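Night Audit / Front Desk Person Wanted – Treveck Guesthouse, Trallirville

Posted 2 December 2024

We need someone for nights. Soon. Our last night person moved on in September and the rest of us have been splitting the shifts ever since, and we are tired.

The place: Treveck Guesthouse, 15 rooms, two floors, on the corner across from the old Fustetti bakery building. Mostly workers in town for a week or two, families visiting the hospital, some weekend people. Small parking lot in back. No bar, no pool, no conference center. Quiet most nights. Not all nights.

The job
Five nights a week, 10:45 pm to 6:45 am. Weekends are part of it, sorry. Two nights off in a row, we'll try to keep them the same every week but can't promise in summer.

You would:
check in late arrivals, usually before 1
answer the phone
close out the day in the booking system and print the morning sheets
walk the halls and check the outside doors, twice a night
fold towels when its slow
start coffee and set out breakfast by 6
deal with the noise complaint, the lost key, the guest who can't work the thermostat

You would not clean rooms. Housekeeping comes in at 8. If somebody needs fresh sheets at 2 am you hand them a set from the hall closet, or make up the bed if they can't manage it themselves. Happens maybe once a month.

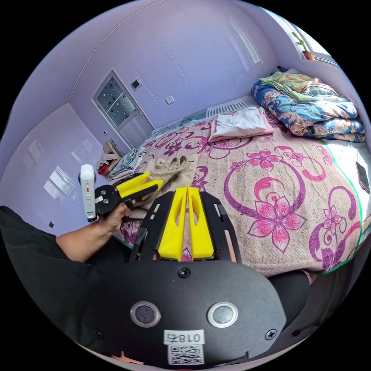 One former night clerk wrote back when we asked what to put in this ad: tell them the first two weeks are rough on your sleep and then you get used to it, get blackout curtains, and don't believe anyone who says they'll read novels all night, because the phone rings right when you get to the good part. Also said to mention that the chair is bad. We have ordered a new chair.

Pay
$328 a week to start while you train, which is part time, three nights. After that you go to the full five nights at the full rate, which we'll go over at the interview along with the overtime rules. Paid every other Friday. Meals – you can eat whatever is on the breakfast table, and there's a microwave and fridge in the back office. Paid time off starts after 6 months.

What we're looking for
Someone who shows up. Really the main thing. You'll be the only staff in the building overnight so being late means somebody else stays late.

Hotel experience nice but not needed. We use Yakubu for bookings, it takes a couple of shifts to learn and there is a binder. You should be OK with basic math and typing. Comfortable talking to people who have been driving all day and are cranky. Able to lift a case of bottled water and go up and down stairs, there is no elevator. A second language is a plus, any language.

Must be 18 or over and able to pass a background check (we pay for it). High school diploma not required.

Students, retirees, people coming back to work after a long gap – all fine. We've had all of the above.

Training is on the evening shift first, then nights with somebody next to you. We won't leave you alone until you say you're ready.

How to apply
Come by the front desk between 9 and 4 any weekday and ask for an application, or write a short note about yourself and leave it in the mail slot. Resume if you have one. Please inculde a phone number and the best time to call, we had two good applicants last time with no way to reach them.

Interviews are short, 15 minutes or so, in the breakfast room. Bring a photo ID. Bring questions too.

No recruiters please. We'll take this down when the job is filled, so if you can still read it we're still looking.

Treveck Guesthouse, Trallirville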